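The Case for Two Basins

At Gosselin, a row of rental houses outside Griltthorpe, the kitchens were refitted in August with double sinks set into the islands.

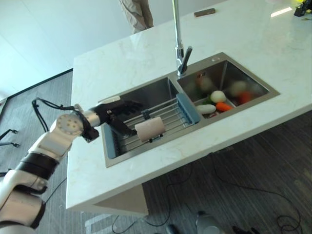

Ilse Cuypers would have kept the single sink, she told me, as one big basin takes a roasting pan flat and two small ones never will. Ekrem Kılıçarslan disagrees. He washes vegetables on one side and lays a rod rack across the other — the kind with blue plastic ends — so the counter stays clear. His rack cost 2 dollars at a yard sale. He rolls it up after supper and keeps it under the sink.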